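4.2 Proofing dough in the Votier cabinet

1. Fill the water tray to the line and slide it into the bottom slot.
2. Set the temperature to 82 °F and wait for the green light.
3. Put the dough in a lightly oiled bowl and cover it.

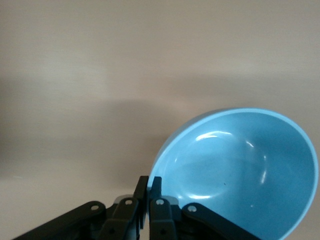 4. Place the bowl on the middle rack and close the door.
5. Set the timer to 40 minutes. Keep the door shut until it sounds.

Note: Whole-grain dough may need another 18 minutes.

Caution: Unplug the cabinet before removing the water tray.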